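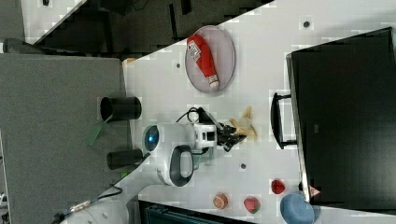 Is a soft play food set worth buying if you already have a box of the hard plastic kind?

I think so, and I'd buy this one again tomorrow. Soft pieces get used in different ways, they make far less noise on the floor, and the two kinds mix together better than I expected.

Review: Jistach Soft Pantry play food
Posted 6 August 2018 by Terence Bloxham

I look after my two grandkids three afternoons a week, and for most of that time I am a customer in a restaurant. I have been served soup with a strawberry in it. I have been charged 1,937 dollars for a single orange. So I feel I've earned some opinions on play food, and over the past few years I have bought a fair amount of it - the wooden Nuttall set with the little knife, a big tub of Javberg plastic groceries, and now the Jistach soft pieces, which came in a drawstring bag with a folded card listing what's inside.

I'll start with the banana, seeing as it's the piece everyone in the house goes for first. It's a plush banana, already half peeled, with yellow flaps that spread out from a pale, plump middle. The color is a gentle butter yellow, nothing like the screaming yellow of the Javberg one, and the fruit inside is a smooth grayish cream with a faint seam down its length. I love this thing! It's silly looking and friendly, and the flaps flop around in a way that makes even a grown man want to pick it up and fiddle with it.

The flaps are the whole appeal. My granddaughter (she's four) folds them up around the middle, holds them shut in her fist, and then "peels" it for me one at a time with great ceremony. They don't fasten, so the banana won't stay closed when you let go, and I did wonder if that would bother her. It bothered her for one afternoon. Her brother is almost two and just grabs it by the stalk end and waves it, and it's a great shape for that, narrow and bunched at the bottom so a small hand can get all the way around.
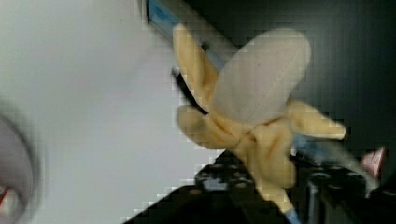 The half-peeled banana, with its soft flaps spread around the pale middle.

The sewing is better than I figured it would be at this price. I tugged on every flap before handing it over, and pretty hard, and nothing gave. The fabric does wrinkle where the flaps bend and it stays wrinkled, so if you like your toys crisp you may be annoyed. It also has a slightly fuzzy surface that picks up crumbs. Ours has been through the wash twice inside a pillowcase, cold water, and came out fine apart from taking forever to dry in the middle. I leave it on the windowsill overnight and it's usually still a bit damp at breakfast, so I'd plan washing day for when the restaurant is closed.

Now, about mixing sets. I was ready for the kids to treat the soft pieces as stuffed animals and the rest as food, and keep them apart. They didn't. The red ketchup bottle with the white cap goes with everything, banana included, and so do the strawberry and the round orange slice. We use a pale pink oval plate as the serving platter, and it's a good one, because the ketchup bottle can lie flat on it with hardly any room to spare and gets carried around like a roast turkey. A light blue bowl does duty as the soup pot, the salad bowl and once a hat.

Size matters more than you'd think with this stuff. The Nuttall wooden pieces are lovely but small, and they get lost under the couch. The Tirov felt food I gave my niece a while back was flat, more like coasters, and it never stood a chance against a kid who wants something to hold. The Jistach banana has real bulk to it. You can find it in a toy bin by feel, which I have done many times while on the phone.

A few gripes. The drawstring bag is too small for everything that comes in it once the pieces have been squashed and fluffed up again, and I gave up on it by the end of the first week. The card that lists the contents is thin and was chewed to bits right away (my fault for leaving it out). And I wish the banana had a bit of weight at the bottom. It won't stand up on its own, it lies on its side, and my granddaughter would very much like it to stand up on the plate so she can carry it to the table with some drama. 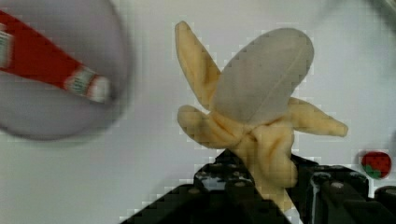
What she does in the meantime is hold it by the stalk in one hand and the plate in the other, and walk very slowly, and the ketchup stays on the plate about half the time. It keeps her busy for ages. I've tried rolling up a washcloth into a ring and sitting the stalk in that, and it works if you don't bump the table, so somebody handier with a needle than me could probably sew up a little base. I may ask my sister.

As for price, I paid 34 dollars, and I've seen it since for 22 at the toy store near the library, which stung a little. At 22 I wouldn't think twice. At 34 I'd still say it's fair for how much use we get, but I would look around first. The Javberg tub was 15 and has a lot more in it, and if you have no play food at all that's the one I would start with. Then add the soft pieces once you know your kids are into it.

Would I give it to a baby? The banana has been on plenty of little faces in this house and it's nice and squashy, but read the age label on the bag and go by that. For the three to five crowd it's great. My grandson will get there soon enough, and for now he's happy waving.

One more tip if you do buy it. Keep the soft pieces at the top of the bin. When they're under the hard stuff the flaps get creased flat and you spend the first few minutes of lunch service pulling them back into shape, with a very impatient chef standing over you asking if you want ketchup on that.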